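Games of Chance and the Everyday Player
Handout 4 – Roulette: the wheel, the odds and the table

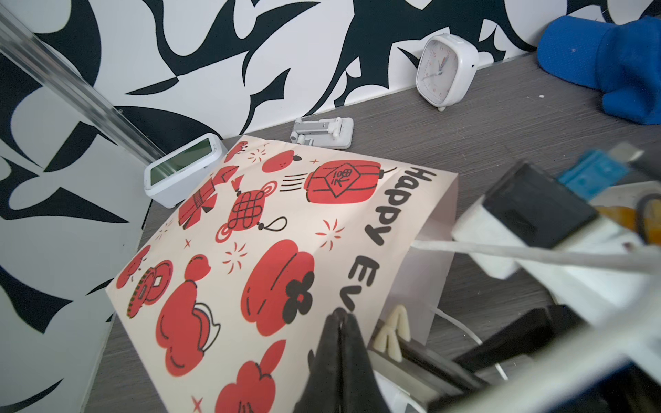 What we are covering

Welcome back, everyone! Last time we spent so long on dice that the wheel got squeezed out entirely, so it gets a whole session to itself now. Please have the reading from the Winena course pack done by 5th April (it is short, I promise, and the chapter on the old Grirkuvdale card rooms is a treat).

The wheel

A European wheel has the numbers 1 to 36 and a single zero. An American wheel adds a double zero, and that one extra pocket matters more than most people expect. A bet on a single number pays 35 to 1 on both wheels, so the player on the American wheel is paid the same for a harder guess. The house edge is 2.70% with one zero and 5.26% with two – very nearly double.

Outside bets

Red or black, odd or even, high or low. These all pay even money, and they feel gentle, but the zero is neither red nor black and it loses for you either way (a few tables give back half, so do read the rules card).

Doubling up

We will play through this one in class with paper chips. Start at 20, double after each loss, and see how soon you meet the table limit. Students always want to argue that red is "due" after a long run of black. The wheel has no memory, bless it, and each spin starts fresh.

For next time

Look over the Kenus spin log, 3545 spins in all, and count how often red came up in the first 401. Bring your tally sheet and a pencil.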